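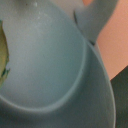
Gripper pads creeping on the Gruto, replace or re-glue?

hgodinho
Wednesday, January 20, 2021
Two-finger Gruto on the bench arm, wrist camera, stock fingers, textured pads. At 218 hours since the last pad change the left pad has started to creep toward the fingertip under load. Flat parts are fine. Round parts rotate a few degrees on lift. Grip force is at 60 percent and I would like to keep it there.

Cleaned both pads with isopropyl and re-zeroed the fingers closed. No change. Is there any point in re-gluing, or do I order a set?

Horácio Godinho
Dovcombe bench cell

padlock_7
Post one with the fingers closed on something round. Creep and a bad zero give the same symptom.

hgodinho 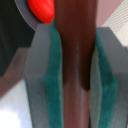 Closed on the brown rod, teal pad on each side.

Zero was redone before this. Pads are original stock, never trimmed.

padlock_7
Contact on both sides, so I would leave the zero alone. Order a set. Re-gluing works once if you get every bit of the old adhesive off the finger, and you won't. Scrape with plastic. A steel blade leaves burrs and the new pad lifts at the burr.

m_abreu_cells
Disagree. We re-glue on the Prukgate cell and get a normal life out of it. Remove the pad warm, wipe the finger twice, let it dry, clamp overnight with paper on the pad faces. Isopropyl on a fuzzy pad is the more likely problem. It wicks through to the glue line. Dry brush only.

padlock_7
It wicks if you soak it. A damp cloth has never lifted one here.

m_abreu_cells
Then your cloth is drier than most people's.

hgodinho
I did use a lot of it, so that may be the answer. Second item, same cell. I check the camera with the fingers open over the cloth and a couple of the toy food parts laid out.
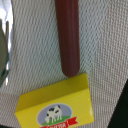
The fixed focus suits parts near the fingertips. I had been judging pad wear from this camera, and I don't think the near part of a finger is sharp enough for that. From now on I'll take the pads off the schedule and look at them with a loupe.

m_abreu_cells
Agreed on the loupe. Mark a pencil line on the finger at the pad edge. If the pad moves off the line, it's creep.

hgodinho
Line is on. New set ordered, and the old left pad is clamped under paper until tomorrow. Will post hours for both.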